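**Plenedden seed library opens its doors again this October**

Good news for anyone with a windowsill, a back yard or half an allotment: the Plenedden seed library is back for the autumn, and it has never had so much to lend. There are 1309 packets on the books, nearly all of them saved by people who live in the village or over the hill in Promley, and every one of them is free to take home.

It works like a book library, only slower. You borrow a packet, sow it, grow it, eat most of what comes up and leave a plant or two to go to seed. Then you bring some back the following autumn. If the slugs get the lot, bring back nothing and have another go. There are no fines!

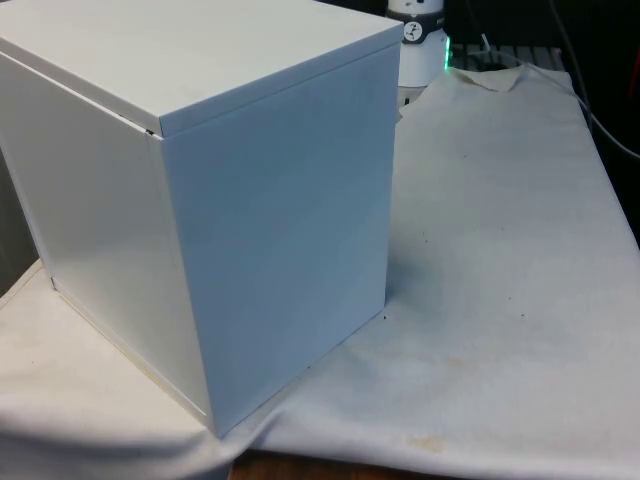

*A plain white box with a lid, set on a white cloth.*

The library was started by Ľubomír Holub, who moved to Plenedden with a tin of his grandmother's climbing beans and gave most of them away in his first spring. Those beans have done wonderfully well here. They cope with our wind, they crop into the first cold nights, and the pods turn a deep streaky purple when they are ready to dry. People kept asking for more, then started offering things in exchange, and before long he had a hall cupboard full of other people's lettuce.

"I thought I would be the bean man," he told us. "Now I am the everything man. Somebody left leeks on my doorstep last week, still in flower, as tall as my son."

This year's list runs to 81 varieties, and there are some lovely things on it. The one we would queue for is Achari, a small, fiercely hot yellow chilli that has been grown in a Promley greenhouse for years and is now being shared for the first time. It makes a superb pickle. There is also a short, fat carrot that doesn't mind stony ground, a red orach that seeds itself cheerfully into every crack in the path, and sweet peas in a shade somewhere between plum and ink.

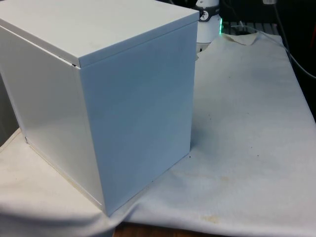
Keeping seed well is easier than most of us think, and Ľubomír is giving a talk on it at the opening. Dry it properly first – a plate in an airy room for a couple of weeks does nicely for beans and peas – then put it in paper envelopes and write the name on straight away. After that it wants to be cool, dark and dry. Almost any lidded container will do for the outside layer, but look at how the lid sits. The lid on the white box overhangs the sides, which is handy against dust, yet it leaves a thin dark gap along one side, and a gap like that will let damp air in. For anything you hope to keep more than a year, put the envelopes in a jar with a screw top before they go into a bigger box. A spoonful of dry rice in the bottom of the jar helps too.

The talk lasts 25 minutes and there will be time for questions afterwards. Bring your mystery seeds along, the ones in the unmarked envelope at the back of the drawer, because guessing what they are is half the fun. Last year's mystery was sown in a tub outside the hall and came up as the most enormous parsnips.
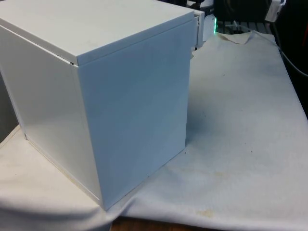 Children are very welcome, and there will be a table for making newspaper pots. Filalmont, the bakery on the green, is sending down a big batch of its poppy seed rolls, still warm if the timing works out, and the tea urn will be on from half past nine. Doors open at ten in the morning. If you have your eye on the Achari, come early!

New growers don't need to know a thing before they turn up. Each packet comes with a slip saying when to sow, how deep, and whether it is a good one for beginners. Broad beans can go in straight away this month, and so can hardy peas if you have a sheltered corner. Lettuce is the best first crop for seed saving, as it hardly ever crosses with its neighbours, and one plant left to bolt will give you more than you could sow in years. Squashes are trickier. They cross with anything within reach of a bee, so the library asks that you only return squash seed if you pollinated the flowers by hand.

The library would love to reach 100 regular growers by the spring and is well on the way there. Joining means writing your name in the green book by the door, and that is all the paperwork there is.

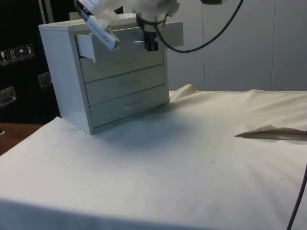 *A small white chest with four drawers, the top one pulled partly open.*

Clean envelopes, small jars and old seed catalogues are all wanted, and can be left in the porch of Plenedden hall at any time in October. Anyone with spare garlic for planting should have a word with Ľubomír, who has promised several people some and has run out.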